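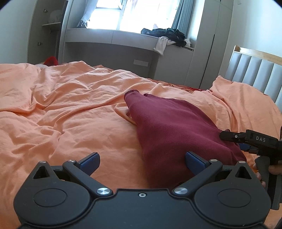 April 2018, Schnittraum 2, Montag

Staladard Folge 3 weiter. Rohschnitt steht bei 52 min, muss auf 48. Aleksi will die Verhörszene ganz behalten, ich nicht. Der Täter redet zu lang, danach ist die Spannung weg. Erstmal Version B angelegt, 19 Schnitte weniger.

Archivmaterial: 300 Clips von Rautiainen gekommen, davon 225 gesichtet. Rest morgen. Viele ohne Timecode, Liste an Jarmo geschickt. Er fragt nach, ob wir die Zeitungsseiten vom Januar auch bekommen (Rechte ungeklärt!!).

Nachgestellte Szenen: Licht in der Küche passt nicht zu Folge 2, viel zu warm. Farbkorektur nochmal drüber, Tapio macht LUT neu. Bitte NICHT die alte aus dem Projektordner nehmen, die ist kaputt.

Ton: Interview mit der Nachbarin brummt ab Minute 4. Filter auf 50 Hz probiert, klingt dann dünn. Ansteckmikro-Spur suchen, müsste auf der Platte von Raimo sein. Off-Text Absatz 2 neu einsprechen, "mutmaßlich" fehlt zweimal. Redaktion bei Livetti hat das schon letztes Mal bemängelt.

Fladon-Export: abgestürzt bei Frame 1.897, zweimal die gleiche Stelle. Clip ersetzt, läuft jetzt. Dauert nächtlich trotzdem ewig, fast die ganze Nacht bei voller Auflösung, also Proxy für die Abnahme.

Offen:
Vorspann kürzen (Arvo)
Opfernamen im Abspann prüfen, Schreibweise!
Untertitel Folge 2, Tippfehler im dritten Block
Musik unter der Gerichtszene raus oder leiser, mit Aleksi klärn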